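Two point-of-view characters - alternate chapters or wait?

Print this page | E-mail to a friend

Posted by Rhonda Gauthier

I'm partway through the second draft of a novel set in a made-up mill town called Perron. It has two point-of-view characters, a woman who runs the ferry and her brother-in-law, who is hiding the fact that the mill is about to close. The first draft was all hers. In February I started adding his chapters, and now I have 13 of hers and a handful of his, and I don't know how to fit them together.

My critique partner says readers expect strict alternation once a second voice turns up, and that bringing him in late will feel like a cheat. I don't have enough of his story to alternate without padding it. If I give him a chapter near the start, though, he has to either think about the mill closing, which gives the whole thing away, or not think about it, which seems dishonest as it would be the only thing on his mind.

Both are in close third, past tense. Has anyone dealt with this? Is there a rule about how early the second voice has to appear?

Posted by Manon Sandhu

There's no rule, but there is a practical limit. If a reader has had 20 pages or more with one person, they've settled in, and a second voice will jar. That can be fine if you want it. If you don't, bring him in earlier, even if only for a page or two.

Strict alternation is one pattern and it causes more trouble than it solves. I tried it with a book about two sisters and ended up writing chapters where one of them bought groceries and looked out a window, because it was her turn. I cut nearly all of those. What I did afterward was make a list of every scene and write beside each one who had the most to lose in it. That person got the scene. The split came out uneven and neither of my readers mentioned it.

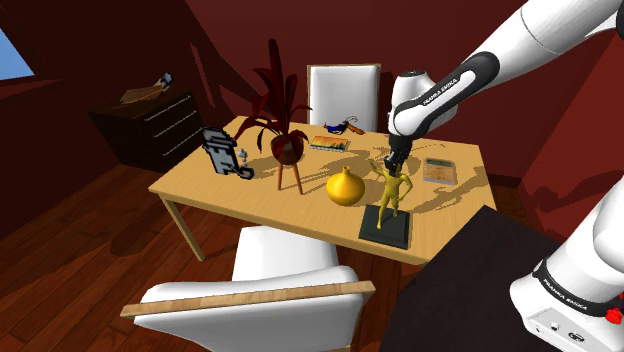
On the secret, I'd consider letting it out. If we know early that the mill is closing and the ferry woman doesn't, every conversation between them has something going on underneath. You lose the surprise and you gain a couple of hundred pages of tension. If the surprise really matters to you, keep his early chapters short and put him in the middle of a job that takes all his attention. People don't think in full sentences about what they already know. He can avoid the office, or not answer a phone call, and the reader will remember it later.

Also check that his chapters sound like him. Take the names off one of his pages and one of hers and give them to someone who hasn't read the book. If they can't tell the two apart, that needs fixing before the order does.

Posted by Dwight Sutherland

I would just cut him. If the first draft worked with only her then it works. I don't like books that jump around.

Posted by Trevor Hawthorne

I agree with most of what Manon wrote, though I'd be careful about giving the secret away until you've finished the draft. It's easier to move that kind of thing once all his chapters exist. Write them straight through in one go, ignoring hers, then cut them up and see where they land. I printed mine and laid them out on the living room floor, with his on coloured paper.

One small thing - put the character's name at the top of each chapter while you're drafting. You can take it out afterward if you don't need it.

Contact us | Copyright of each post remains with its author | Back to top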